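Inside the Laryea simulation bench: a conversation with Kobina Ansah

The Skultivis open day drew 229 registered visitors, most of whom went straight to the hardware hall. The Laryea simulation bench was upstairs, on two workstations and a wall display. Kobina Ansah, who runs it, spent the morning explaining why his team does most of its work without touching a motor.

"We train in rendered rooms first," he said. "A room costs us a few minutes to generate. A broken wrist costs us weeks."

The rooms come from a generator the team calls Jotik. It draws wall finishes, floor materials and furniture from a shared library and places them under a set of layout rules. The library holds 813 surface textures, and Ansah makes no apology for the color combinations that result.

"Visitors ask who decorated it. The sampler did. If the policy only works in beige kitchens, we want to know that before February, when the physical trials start." 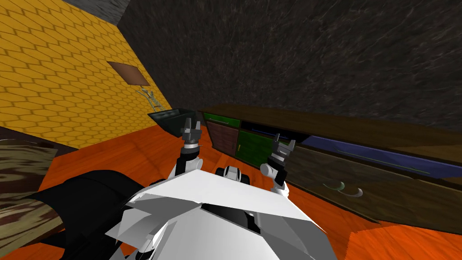
The task set for the open day was drawers and doors. Each episode loads a cabinet with its own handle geometry, and the two-armed model has to choose a grasp from the rendered view alone. Kekeli Bawa, who wrote the contact model, said that handles account for most of her working time.

"A knob gives you very little surface. A curved pull gives you more, but the finger can slide along it, and the solver has to resolve that at every step. We ran 27 handle profiles last quarter and threw out the ones where the friction values made no physical sense."

She described the current solver as adequate for hinged doors and weaker on long drawers, where an off-center pull introduces a small rotation and the drawer binds. The fix under test is a stiffer rail constraint – it slows the simulation, and she has not decided whether to keep it.

Asked how well results carry over to the real machine, Ansah was cautious. The team has 3 transfer tests on record and he would not quote a success rate from them. "Too few. Come back when Ebenezer has finished the calibration."

Ebenezer Akpalu, at the second workstation, put the delay down to camera placement. The virtual viewpoint has to match the physical mount closely, and the mount was redesigned late in the year. "Every time the bracket moves, I redo the extrinsics," he said. "I would like the bracket to stop moving."

The bench will keep the same task set through the winter. Bawa wants to add sliding doors after that. Ansah would prefer to finish drawers.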